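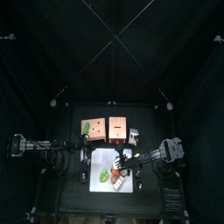 Jernach two-arm sorting cell: review after one season at the Louro site

The cell was installed in October to take over tray sorting, work previously done by hand on both shifts. The arms are mounted to the left and right of the table and share one tray. Small mixed items are the intended load, and for these the grippers are well suited. Changing to a new set of items takes a trained operator 16 minutes.

Output settled at 733 items per shift, against a supplier figure of 900. Management regards this as acceptable for mixed work, though the shortfall should be known to other buyers.

The effect on staff deserves equal attention. No posts were lost. Sorters now load trays, clear stoppages and check finished work, and reports of sore wrists have fallen. Several have found the new duties duller, and the night shift asked for shorter turns at the cell, which were granted. Training took more than 300 hours across the department and was not included in the price.

The manual is poor on clearing stoppages. Miltarura, which services the cell, has supplied a better one.

Recommended for sites with steady work and time set aside for training.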